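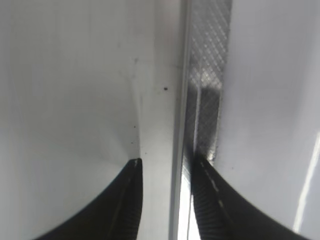

Hilo del finde: me he ido a ver las cuevas de Dasau y todavía tengo barro en las orejas. ¡Qué sitio!

Salimos de Grostora antes de las siete, sábado 14 de diciembre de 2024, con termo y dos bocadillos por cabeza. La carretera sube 53 curvas (las cuenta un cartel en el mirador, yo bastante tenía con no marearme) y de pronto se abre el valle entero, con niebla abajo y sol arriba.

La visita corta son 800 metros de galería. Nosotros cogimos la larga, la que baja hasta la sala Madigan. Hay que agacharse en tres sitios y en el último vas casi a cuatro patas, pero luego te pones de pie y el techo ya no se ve. Se me escapó un "¡hala!" y el eco me lo devolvió enterito.

El guía apaga las luces un minuto. Oscuridad total, solo se oye gotear. Éramos cuatro en el grupo y no habló ni uno.

Ropa: dentro hace el mismo fresco todo el año, con un forro vas bien. Botas con suela que agarre, por favor. Las escaleras de hierro del final resbalan muchísimo.

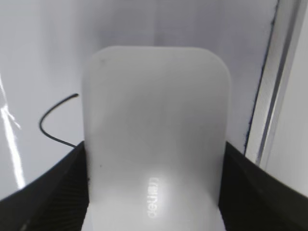 Valter Magalhães me pregunta si se puede entrar por el lado de Dosden, que él fue de crío por allí y recuerda una puerta verde junto al río.

¡La puerta sigue, Valter! Pero está cerrada hasta marzo por los murciélagos, que crían... no, perdón, que hibernan en esa galería. Ahora solo se entra por arriba. Cuando abran quiero volver y hacer la travesía completa, de lado a lado.

Para comer, el bar de la plaza de Dosden: sopa de ajo y queso de la zona. Llegamos pasadas las cuatro y aun así nos sacaron plato caliente.

Mañana subo la ruta de vuelta por el hayedo, que da para otro hilo.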